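6/26/18 – Podby kitchen lab, pickle trials

Cucumber batch 13 went into the Flusgate crocks this morning. Brine at 50 g salt per liter, no vinegar, dill and garlic only. Two grape leaves per crock for firmness. The 1957 extension pamphlet calls for alum as well; left out again. Weights rinsed and seated, water moats filled to the line.

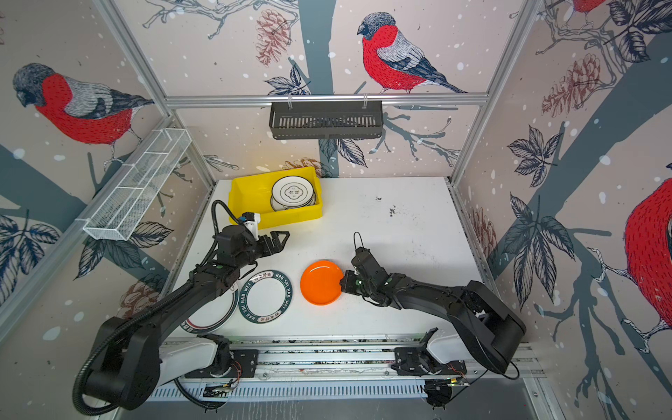 Batch 12 was opened and strained. Brine cloudy, sediment normal, no film on the surface. Texture is good at the blossom end and slightly hollow in the larger fruit, so the next order from Cai should be sorted by size before it is packed. Labels for the new crocks are still to be made. A bullfinch like the ones on the wallpaper would do for the dill series, in one color, on matte stock. Plain lettering for the rest.

pH strips are running low. Readings from the last two crocks were taken with the meter instead – recalibrate before using it on 13. 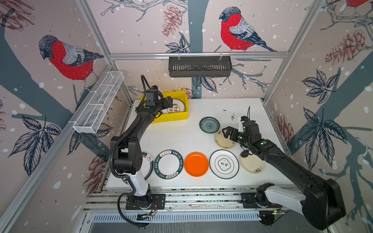
Green-rimmed plate in the yellow bin.

Tasting notes for 12: sour, clean, garlic a little heavy. Salt fine. Cut the garlic by half for the July run and leave the dill alone. Half of 12 goes to cold storage in its own brine, the other half to Plavance for the shelf trial.
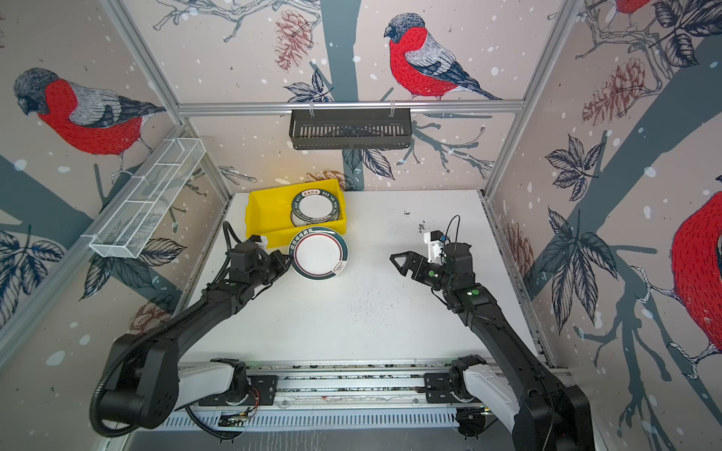 Plavance replied that the garlic should stay where it is, and that the hollow ones come from fruit held too long after picking, whatever the size. Will ask Cai for picking dates. Next check on 13: skim, top up moats, log pH.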